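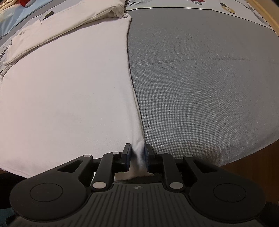 **Was macht die Wäscherei Pledska?**

Wir waschen, mangeln und reparieren Bettwäsche für kleine Pensionen, Ferienwohnungen und private Haushalte, und wir bringen sie wieder zurück.

## Über uns

Pledska ist ein kleiner Betrieb mit 14 Mitarbeiterinnen und Mitarbeitern. Angefangen haben wir in einem Hinterhof mit 2 Waschmaschinen und einer gebrauchten Mangel der Firma Marent, die bis heute läuft und auf die wir ein wenig stolz sind. Die ersten Kunden waren Pensionen aus der Nachbarschaft, welche keine eigene Waschküche hatten. Später kamen die Ferienwohnungen dazu, und seit einigen Jahren waschen wir auch für Familien.

Viele von uns sind nicht mit der deutschen Sprache aufgewachsen. In der Mangelstube hört man vier oder fünf Sprachen am Tag, und auch dieser Text wurde von jemandem geschrieben, der Deutsch erst als Erwachsener gelernt hat. Wir bitten um Nachsicht, wenn ein Artikel nicht stimmt.

## Wie wir arbeiten

Jedes Stück bekommt bei der Annahme eine kleine Nummer aus Stoff, die am Saum befestigt wird. So geht Ihre Wäsche nicht mit der Wäsche von anderen Kunden durcheinander. Weiße Baumwolle waschen wir getrennt, farbige Stücke je nach Etikett. Auf Weichspüler verzichten wir, außer Sie wünschen ihn ausdrücklich.

Spannbettlaken werden bei uns von Hand gefaltet. Dafür braucht man etwas Übung, und neue Kolleginnen lernen es in der ersten Woche. Die Ecken werden ineinander gesteckt, danach legt man das Laken in drei Teile und streicht es glatt. Wer möchte, bekommt seine Laken auch gerollt, das spart Platz im Schrank.

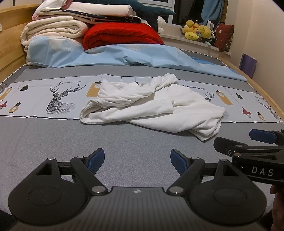 *Graues Spannbettlaken mit breitem hellblauem Streifen*

## Reparieren statt wegwerfen

Die Nähstube haben wir vor längerer Zeit von der Änderungsschneiderei El-Sayed übernommen, zusammen mit den Nähmaschinen und einem großen Schrank voll Knöpfe. Im letzten Jahr wurden dort 858 Stücke ausgebessert: lose Gummizüge, eingerissene Säume, fehlende Knöpfe an Bettbezügen. Bevor wir etwas reparieren, rufen wir Sie an und nennen den Preis. Wenn ein Stück zu dünn geworden ist, sagen wir das offen.

## Für Pensionen und Vermieter

Mit unserem Angebot »Skatton« mieten Sie die Bettwäsche von uns, anstatt sie zu kaufen. Sie bekommen Bezüge und Laken aus 100 Prozent Baumwolle und geben die gebrauchten bei der nächsten Lieferung zurück. Im Dezember ist die Nachfrage sehr groß, deshalb empfehlen wir, die Mengen für die Feiertage früh zu bestellen.

## Besuchen Sie uns

Die Annahme ist werktags ab 7.30 Uhr geöffnet, die Nähstube ab 9 Uhr. Der Eingang befindet sich im Hof, links neben der Einfahrt. Wenn Sie mit dem Auto kommen, dürfen Sie zum Ausladen direkt vor der Tür halten.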